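Keeping it cold: a cheesemaker's year in Gendholm

Dalva Rocha is late and so am I. She's got a crate under one arm, phone going, and she points me at a stool with her chin. We have until the van comes. Maybe forty minutes.

She makes one cheese. A soft one, washed rind, goat's milk, sold under the name Nogueira after her grandmother's village. It goes to 9 shops and a Saturday-style market that she says is dying on its feet. "Parking," she says. "They put the parking up. People won't pay to park and then pay me as well."

I ask how she got into it and she pulls a face. She'd been in the accounts office at Lulivetti for years, doing invoices. Hated it? "No, I liked it. I liked the people. I just got to a point where I was making cheese in the evening and falling asleep on the spreadsheets."

First batch went in the bin. Second one too. The third she took to Odair Meireles, who ran the deli on the corner then, and he ate half of it standing at the counter and said it was too salty. "It was too salty. He was right. But he ate half."

Then the bit everyone wants to hear about, the money. She'd saved a little. The bank wouldn't look at her. Her cousin Josué Bragança lent her the rest and she paid him back in March, the last of it, in an envelope. They went for chips after.

What does it cost to run? She knows it to the pound. 1045 a month before she's paid herself anything, and the electric is the part that moves. Rent on the unit is fixed until next year. Milk is up but she doesn't grudge that - the farm nearly packed it in over the winter. "If they go, I go. It's that simple."

The cold is what she talks about most. Soft cheese wants looking after. Too warm and it runs, too cold and it just sits there sulking and tastes of nothing. She started with a second-hand fridge in the spare room and a thermometer on a string, up at two in the morning to check it. Her advice to anyone starting out at home is to begin small, and keep the door shut. 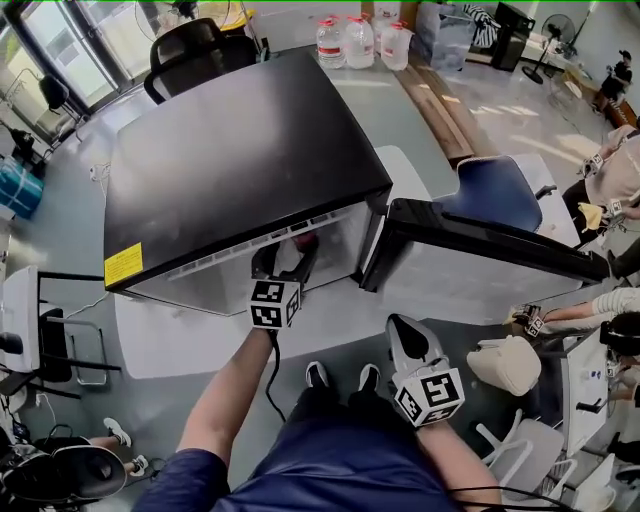 Birutė Koppel thinks the small fridge stage goes on far too long for most home makers, and that they'd be better off sharing a proper cold room from the start. She said as much to Dalva at a growers' meeting, and in front of people. Dalva laughs about it now. "She's got a point. But who's sharing? You have to find somebody you can stand."

There's a queston I'd been saving about the rules. Labels, inspections, the lot. She goes quiet, then off like a rocket. The forms are fine, she says, she did invoices, she can do forms. It's the waiting. One change to the label took 274 days, start to finish. A comma, more or less. She sold the old stock with stickers over it in the meantime, and her mum did the stickers.

Would she get bigger? Zedard, the farm shop people, have asked twice. They want a hard cheese as well, something that keeps. She's tried one. It's on a shelf at the back and I'm not allowed to taste it.

"Ask me at Christmas."

And days off? She had a weekend in Wales with her sister, rained the whole time, lovely. Phoned the unit anyway. Wenjie Zeng, who helps her with the turning and washing, had to tell her to stop ringing.

The van's outside by now, hazards on, and the driver is leaning on the horn. She's loading while she talks. Last thing, I say, what should people eat it with? Bread, she shouts. Just bread. Take it out an hour before, and dont cut the rind off.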